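## 4.2 Umgang mit bewegungsunscharfen Bildern der Handgelenkkamera

Die in Abschnitt 4.1 beschriebene Regelung setzt voraus, dass die Merkmalsverfolgung in jedem Zyklus eine verwertbare Schätzung der Relativpose liefert. Bei schnellen Umorientierungen des Handgelenks ist diese Voraussetzung verletzt. Der optische Fluss im Hintergrund überschreitet dann den Suchbereich des Verfahrens, während die Greiferfinger, die sich gegenüber der Kamera kaum bewegen, weiterhin scharf abgebildet werden. Ein globales Schärfemaß bewertet solche Bilder regelmäßig zu günstig. In der ersten Fassung der Plurna-Bibliothek führte dies dazu, dass Merkmale an den Fingerkanten als Umgebungsmerkmale in die Posenschätzung eingingen und diese gegen Stillstand zogen.

Die überarbeitete Fassung trennt beide Bereiche. Eine aus dem CAD-Modell und der Öffnungsweite projizierte Maske schließt den Greifer von der Bewertung aus; auf der verbleibenden Fläche wird die Gradientenenergie blockweise in einem Raster mit einer Kantenlänge von 20 Pixeln bestimmt. Liegt der Median unter dem Schwellwert, wird das Bild verworfen, und der Zustandsschätzer überbrückt die Lücke allein mit den Gelenkwinkeln. Abbildung 6 zeigt eine Aufnahme, auf die beide Bedingungen zutreffen — scharfe Finger im Vordergrund, stark verwischte Umgebung.

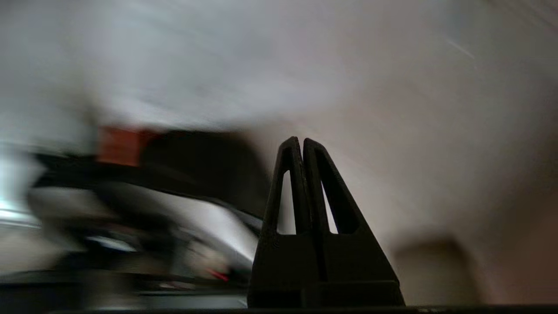
**Abbildung 6:** Ansicht der Handgelenkkamera bei schneller Bewegung. Die schwarzen Finger mit ihren länglichen Aussparungen sind scharf abgebildet, der Hintergrund ist in weiten Teilen verschmiert.

Pantelis Deligiannis wandte zu einer Vorfassung dieses Abschnitts ein, das Verwerfen ganzer Bilder sei unnötig streng; auch aus der Richtung der Verwischung lasse sich die Winkelgeschwindigkeit schätzen, und gerade in schnellen Phasen fehle dem Filter diese Information. Der Einwand ist berechtigt, soweit die Bewegung während der Belichtung näherungsweise gleichförmig verläuft. Für die hier untersuchten Trajektorien gilt das nur eingeschränkt, zumal das Vorzeichen der Bewegung aus einem Einzelbild nicht hervorgeht. Eine entsprechende Messgleichung wurde daher zurückgestellt.

Die Maske muss die Aussparungen der Finger gesondert behandeln. Durch sie ist Hintergrund sichtbar, ihre Ränder erzeugen jedoch starke Gradienten, die bei geringfügig fehlerhafter Kalibrierung in die Bewertung gelangen. Wir füllen die Aussparungen deshalb vollständig und nehmen den Verlust an Bildfläche in Kauf.

Der Schwellwert wurde an 2.000 Bildern aus dem Datensatz Kultau eingestellt, die Dionysis Sarantis von Hand als verwertbar oder nicht verwertbar eingestuft hatte. Im Betrieb werden höchstens 34 aufeinanderfolgende Bilder überbrückt. Danach reduziert die Bahnplanung die Geschwindigkeit auf etwa 40 Prozent des Sollwerts, bis wieder eine gültige Messung vorliegt. Die Rückkehr zur vollen Geschwindigkeit erfolgt über eine Rampe, deren Parametrierung in Abschnitt 4.3 behandelt wird.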